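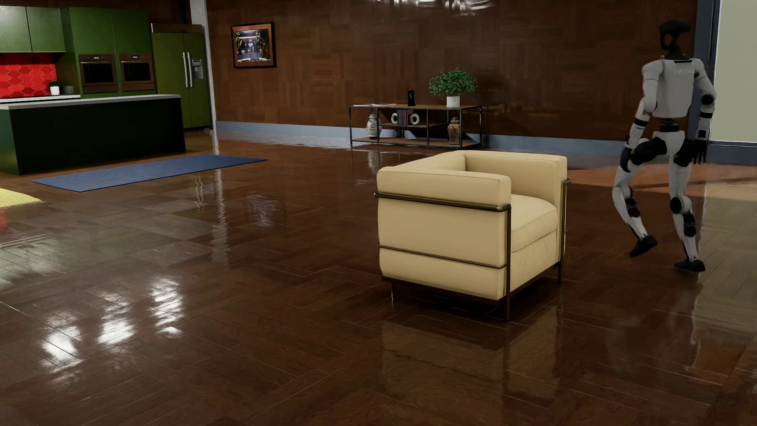 Home sleep testing is easier than most people expect, and we love getting questions about it! The Flimach Sleep Clinic lends out a small recorder that you wear for 2 nights in your own bed. Please do sleep in the bed, even if you usually nod off in front of the TV. A boxy leather armchair with a tall square back is a great place to read, but it holds you upright, and your breathing can look better on the recording than it does when you lie down.

Do I need a referral?
No. Call us or stop by the front desk on Peixoto Street. You do need to be 18 or older for the home test.

What does the recorder measure?
Airflow, oxygen level, pulse and body position. It clips to a soft chest belt, and there's a finger sensor too.

Can I get up during the night?
Of course! Leave everything on and go back to bed when you're ready.

What if the finger sensor falls off?
Put it back on and carry on sleeping. If you only notice in the morning, tell us when you return the kit - we may ask for one more night.

Who reads my results?
Judite Caldeira, our sleep technologist, goes through every recording before the doctor sees it. She's wonderful at explaining the charts, so bring your questions.

Where do I return the kit?
At the front desk, before noon, or at our Dalow office.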